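# Gornelent Cell Rules Handbook, third printing

This is a spiral-bound book of 200 pages on running a small robot cell safely. It's written for shops and training rooms that have one arm and no safety department. I bought my copy in October and have used it for kit packing work at Boltside, where we put masks, syringes and wrapped dressings into cartons.

The book is split into 19 short chapters. Each one opens with a rule in bold, then a page or two on how to follow it, then a check sheet you can copy. The rules are practical. Mark the reach of the arm on the floor. Write down the speed limit for every job and post it at the cell. Press the stop button at the start of each shift and sign for it. Don't reach into a bin while the arm has power.

Chapter 7 is the one I use most. It covers parts layout: one kind of item per bin where you can, bins in a fixed spot, handles kept clear, and flat stock laid so the creases face the same way every time. We had been letting people set the table up however they liked, and the pick positions had to be taught again after most breaks.

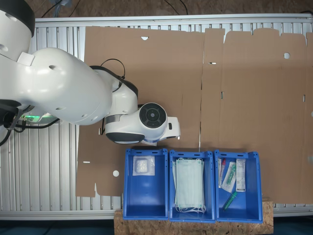
The chapter on cables is weaker. It tells you to keep them off walkways and leave slack at the wrist, and then it stops. There is nothing on how much slack, or how often to look for wear. Callum Nuttall, who trains our new operators, wrote his own page for this and taped it inside the back cover.

The check sheets are good but the print is small. Form 401, the monthly review, has 10 lines for notes and we run out every time. The Hulme guide has bigger forms – it also costs more and spends half its length on welding.

One caution. The book does not replace a risk assessment, and it says so on the first page. It gives you habits and paperwork. You still need somebody qualified to look at your arm, your tool and your table together before people work near it. We had that done at the Sisville site first and then used the book to keep things in order.

The binding lies flat on a bench and the cover wipes clean. The index is poor. Look for "gripper" and you get nothing, you have to try "end tool."

I'd buy it again for a first cell. If you already have written procedures, borrow one and copy chapter 7.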